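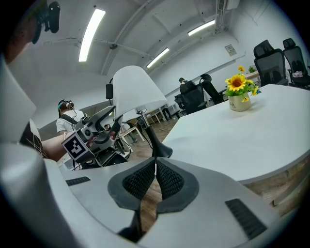 I went back and forth on a bedside lamp for most of August, and in the end I bought the Nevlow, the small one with the fabric cord. I've had it for almost 6 weeks now and I like it a lot, with a couple of grumbles.

First, the light. It's warm and soft, and on the lowest of the 3 settings I can read while my husband sleeps right next to me (he complained every single night about the old one!). The top setting is bright enough for sewing on a button, though I wouldn't want to do a whole hem by it.

The switch is on the cord, and I wish it wasn't. I'm forever patting around behind the nightstand for it – my sister Roya says I'll get used to it, but she has the Corrigan with the touch base, so easy for her to say.

Putting it together took me maybe one cup of coffee. The shade ring was stiff and the instructions are tiny, so get your glasses out. Mine came without a bulb too. I emailed the shop on a Thursday and they sent one out, no fuss.

Would I buy it again? Yes, and I'm already eyeing a second for the hallway. Four stars, and it'd be five with a better switch.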